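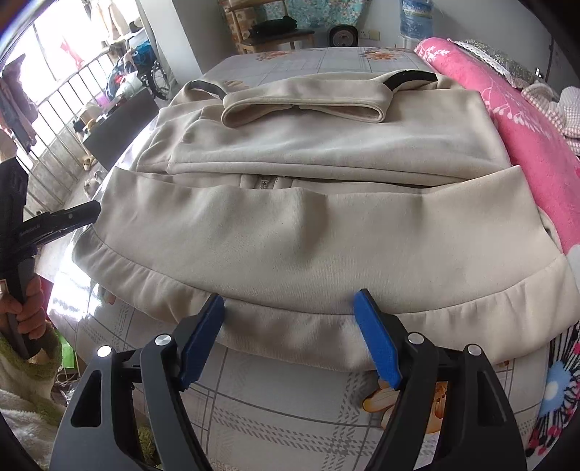
**Von:** Bianka Vörös
**An:** Liste Greiferwerkstatt
**Datum:** 14. März 2021
**Betreff:** Re: Flineo-Handgreifer, linke Backe hängt beim Schließen

Hallo Alfredo, hallo alle,

Alfredo Umali schrieb:

> Ich habe das Paar aus Miltitz jetzt auf dem Tisch. Beim rechten Greifer
> läuft alles, beim linken bleibt eine Backe kurz vor dem Schließen stehen
> und springt dann zu. Bei dicken Sachen (Handtuch, Kapuzenpulli) merkt man
> es kaum, bei dünnen Hemden rutscht mir jedes zweite Mal der Saum weg.
> Zähler steht bei 1.085 Griffen seit dem letzten Nullen. Die blauen Pads
> hatte ich im Januar getauscht. Kann es sein, dass ich sie schief
> aufgesetzt habe? Und wie fest zieht ihr die Schrauben an den Backen an?

großartig, dass du den Zähler mitschreibst! Genau so findet man diese Sachen nämlich. Ich hatte denselben Sprung letzte Woche an unserem Culberg-Paar und habe mich einen ganzen Nachmittag lang darüber gefreut, wie einfach die Lösung war (vorher habe ich mich geärgert, aber das zählt nicht).

Die Pads sind es bei dir vermutlich nicht. Ein schief sitzendes Pad greift ungleichmäßig, aber es springt nicht. Der Sprung kommt aus dem Gelenk. In die Schlitze am Drehpunkt ziehen sich Fusseln, und Fleece ist da der absolute Spitzenreiter. Bei mir saß ein richtiges kleines Filzröllchen drin, beige, sehr hübsch, ich habe es aufgehoben.

So bin ich vorgegangen:

1. Greifer ausschalten, Backen von Hand ganz öffnen.
2. Schlitze mit einem trockenen, weichen Pinsel ausbürsten, danach mit der Pinzette nachfassen. Keine Druckluft, die schiebt den Filz nur tiefer hinein.
3. Die silbernen Schrauben an der Backe eine Vierteldrehung lösen, die Backe ein paarmal durchbewegen, dann über Kreuz wieder anziehen. Handfest mit dem kurzen Schlüssel reicht völlig. Wer den langen nimmt, klemmt sich das Gelenk zu und hat den Sprung gleich wieder.
4. Pads mit einem leicht feuchten Tuch abwischen, ohne Reiniger. Hanyu Meng hat mal Spiritus probiert, danach waren sie glatt wie Glas.
5. Nullpunkt neu setzen, Zähler notieren.

Zum Testen nehme ich am liebsten wieder einen Kapuzenpulli, gefaltet, Kapuze nach unten umgeschlagen. Ein breites, gerafftes Rippbündchen ist dafür wunderbar: Man setzt die beiden Pads am Bund an, drückt zu und sieht an den kleinen Falten sofort, ob eine Seite früher kommt als die andere. Den zweiten Greifer seitlich knapp über dem Bund ansetzen, dann kann man gleich prüfen, ob beide gleich weich schließen. Kordeln vorher zum anderen Ende legen! Ich habe mir einmal eine ins Gelenk gezogen, und es hat wirklich lange gedauert, bis sie wieder draußen war.

Erst wenn das dicke Teil sauber läuft, kommt das dünne Hemd dran. Mein Paar hat inzwischen 493 Griffe ohne einen einzigen Sprung hinter sich, und zwar gemischt, Hemden und Fleece durcheinander. Ich bin ganz begeistert, wie leichtgängig die Backen jetzt sind, man spürt den Stoff richtig durch den Handgriff.

Zu deiner Frage nach den Pads: Solange die Kante nicht ausfranst, lasse ich sie drauf. Bei uns gilt spätestens 4.000 Griffe als Grenze, in der Praxis tausche ich meistens früher. Immer beide Pads eines Greifers zusammen, sonst greift das neue und das alte rutscht hinterher.

Noch etwas, Alfredo: Schau dir bitte auch das Kabel am Handgriff an, dort, wo es aus dem Gehäuse kommt. Erzsébet Virág hatte in der Noonan-Werkstatt einen Fall, bei dem es so stramm lag, dass es den Griff beim Drehen gebremst hat. Eine Handbreit mehr Spiel, und weg war der Fehler.

Wenn es nach dem Bürsten immer noch springt, schreib mir, dann lege ich dir 2 Gelenkbuchsen in die nächste Kiste nach Miltitz. Und falls jemand eine bessere Pinzette kennt als meine krumme, her damit!

Viele Grüße
Bianka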